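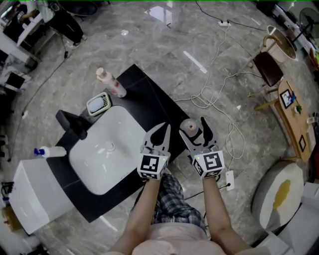 A black counter with a white sink basin and a small pink bottle.

How to Keep a Basketball Scorebook

Most rec leagues still want a paper book at the table, even when the gym has an electronic board. The book is the official record. If the board says 82 and the book says 80, the referee goes with the book unless the error can be found. Keeping one takes a little practice, and one full preseason game is usually enough to get the hang of it.

What you need

A scorebook with running score columns. The Bindex spiral book is the one handed out in the Narner league, but any standard book has the same boxes. Bring two pencils and a good eraser. Some scorers use a red pencil for the second half so the halves are easy to tell apart later.

Before the game

Get both rosters at least 10 minutes before tip-off. Write the players in number order, lowest first. Last name and first initial will do. Check each number against the jersey during warmups. A wrong number in the book can cost a team a technical foul in some leagues, so ask the coach to look over the list and initial it.

Mark the five starters with a small S next to the number. Write the home team on the left page and the visitors on the right.

Recording baskets

Each player has a row with a box for each quarter. Write a 2 for a regular field goal and a 3 for a three-pointer. For free throws, draw an open circle for each attempt when the foul is called, then fill it in if the shot goes in. Leave it open if it misses.

After every basket, go straight to the running score at the bottom of the page. Put a slash through the new total and write the player's number beside it. On a three-pointer, skip ahead three and slash only the last number. Do the player's row first and the running score second, every time, and you will be less likely to leave one out.

Recording fouls

The referee will come toward the table and signal the color, the player's number and the type of foul. Write P1 for a player's first personal foul, P2 for the second and so on. Use T for a technical. Then cross off the next number in the team foul row.

Tell the referee right away when a player reaches the limit. When a player has 4, it is common courtesy to let the coach know at the next dead ball.

Timeouts

Cross off one box and write the quarter and the time on the clock. Q3 4:15 is plenty.

Checking the totals

At the end of each quarter, add up the boxes for that quarter and compare the sum with the running score. Then compare with the other scorer and the board. If they don't match, stop and fix it before play starts again. The usual causes are a free throw filled in but not slashed, or a three entered as a two.

After the final horn, total each player's points, add the column, and check it against the last slashed number. Draw a heavy line under that number. The referee looks at the book and signs it, and nothing gets changed after that.

Season totals

Copy each player's points and fouls to the season sheet the same night, while any messy entries are still fresh in your mind. Keep the finished books until the league has posted its final standings in April.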